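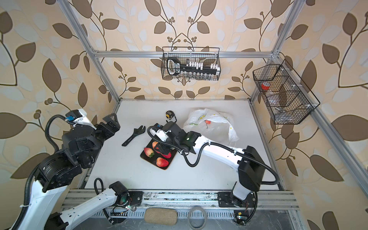 Print this article | E-mail this article

August
By the Household Desk

Gramodus Wallpaper Steamer: Hot Air, Mostly Useful

My house came with wallpaper in every room, including the inside of one closet. The previous owners liked flowers, and when they tired of a set of flowers they hung a new set on top. I had been living with this for 6 years when I finally spent $67 on the Gramodus steamer and started in the back bedroom.

It's a plastic tank with a hose and a flat plate at the end, about as handsome as a bucket. You fill the tank, wait, hold the plate against the wall, and scrape. The box promises steam "in minutes." Mine took 20, which is minutes, I suppose. After that it ran long enough to do the wall behind the bed and part of the next one before it wanted water again.

On ordinary paper it's very good. The top layer in the bedroom came away in sheets as long as my arm, and I got a little smug. The layer below was vinyl, and steam has no opinion about vinyl. You have to score it first so the damp can get behind, and the scoring wheel Gramodus throws in for free is worth what you pay for it. I borrowed a neighbor's Lis scorer, a squat thing with a proper grip, and the job went twice as fast.

The hose is my chief complaint. It's short, it's stiff, and it drips from the joint where it meets the plate, so the water runs down your wrist and collects in your sleeve. The water is hot. Wear gloves, and wear them before you read the page of the manual that tells you to, because it's near the back, after the warranty.

The tank also has no gauge. You learn it's low when the plate stops hissing, usually at the top of a ladder.

I rented a Gornow steamer for the hallway to see what I was missing. It heats faster and the hose reaches the ceiling with the tank on the floor — a luxury I hadn't known to want. It also weighs as much as a large dog and costs enough to rent for 2 weekends that you could own the Gramodus outright. For a whole house I'd still consider it. For a bedroom, no.

A word on plaster. Hold any steamer in one spot too long and you'll take off more than paper. I have a soft patch by the window the size of a dinner plate, and a new interest in filler.

Would I buy it again? Yes, with somebody else's scorer and long rubber gloves. The back bedroom is bare now, and a pleasant shade of old glue. I've started looking at wallpaper for it.

Contact Alteo Home | © Alteo. All rights reserved. | Back to top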